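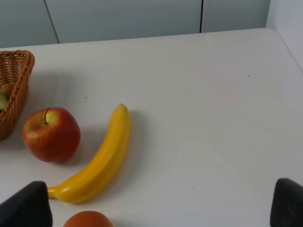
An apple and the wicker basket on the white table.

16 March 2019

I have put off writing for days and now there is too much to put down, so I'll start with the seeds and see how far I get before my tea goes cold.

The seed order finally arrived this morning, all of it in one padded envelope with the corner torn, and I spent a good hour sorting packets when I should have been doing the taxes. The runner beans are there and so are the sweet peas, but they sent me the wrong lettuce again! I asked for the one with the frilly brown edges that did so well by the back fence, and what I got is some tall pale thing I have never heard of. I suppose I'll grow it anyway. I always do. Last year's wrong squash fed us until the holidays (and I still have one jar of that soup in the freezer that I can't quite face).

The allotment itself is a mess. I walked up to Ullis Lane after lunch in my good shoes, which was foolish, and stood at the gate looking at it for a while before I could make myself go in. The winter flattened the netting over the cabbages and the path has gone to soup. But the rhubarb is up! Four fat pink knuckles pushing through the straw, and I was so pleased to see them that I said hello out loud and then had to pretend to be talking on the phone, as there was a man two plots over digging in a compost heap. He waved. I waved my phone at him.

The shed roof held, which I did not expect. One of the boards on the north side has come away and I'll need to see to that before the spring rain really gets going. I measured the gap with my hand and have already forgotten how many hands it was. Inside everything smelled of creosote and old string, and the mouse had been at the bulb sack again – I'll have to get a tin with a proper lid.

The rent letter came too. It has gone up by three dollars for the year, to 34, and there was a whole page of explanation about the water pipe, very polite and rather sad. I don't mind the three dollars. I'd mind losing the water. I remember the summer we carried it up from the bottom tap in milk jugs, and my shoulders have never quite forgiven me.

On the way home I stopped at Saithong for noodles, the kind with the peanuts and the lime, and ate them far too fast at the little window counter, watching the buses. It had started to drizzle by then and everybody who came in stood on the mat and shook themselves like dogs. The lady there gave me an extra spring roll and said it would only go to waste, and I was so touched by it that I nearly missed my own bus.

I want to make a proper plan this year. Last year I just put things wherever there was a bare patch, and the beans shaded out the carrots, and I never did find the second row of beets. So tonight I got out the squared paper and drew the plot, and rubbed it out, and drew it again. Beans along the back where they can't bother anybody. Onions in the middle. I would love to try a young apple tree in the corner by the water barrel, one of the small kinds that stays a sensible height, but my book says to wait three years for a real crop and I am not a patient woman. Still, if I'd planted it when I first thought of it I'd be picking by now.

The potatoes are on the bedroom windowsill in egg boxes, sprouting nicely, and they can go in the ground in April if the soil has dried out a bit. I must remember to ask about borrowing the big fork again, and to buy twine, and to send the lettuce back. No, I won't send it back. I'll sow a pinch of it tomorrow in the cracked blue tray and see what comes up.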